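Chapter 4
Who Governed After the King?

When a ruler died without a grown heir, the first problem was a practical one. Soldiers had to be paid, letters answered and the grain stores kept under guard. In the Hellenistic kingdoms this work fell to men who had served at court for years and knew where the money was held.

In this chapter we look at how such men held power and how they lost it. Some ruled in the name of a child. Others took the title of king for themselves - usually after a victory that made it hard for anyone to object. In 309 BC few of them had done so. A few years later there were several kings, each with his own court and his own coins.

Our evidence is uneven. Papyri from Egypt tell us a good deal about taxes and farm rents, but for large parts of Asia we depend on inscriptions and on writers who lived much later. Read the extracts in section 4.2 with this in mind.

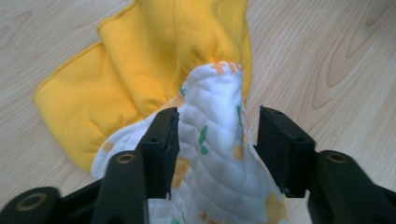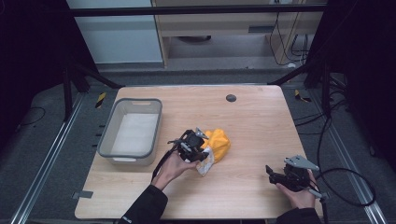
Key words for the chapter are regent, satrap, garrison and dynasty. Write down what you think each one means before you start section 4.1, then check your answers against the glossary. The map exercise at the end of the chapter was prepared by Tamsin Fitzsimmons and can be done alone or in pairs.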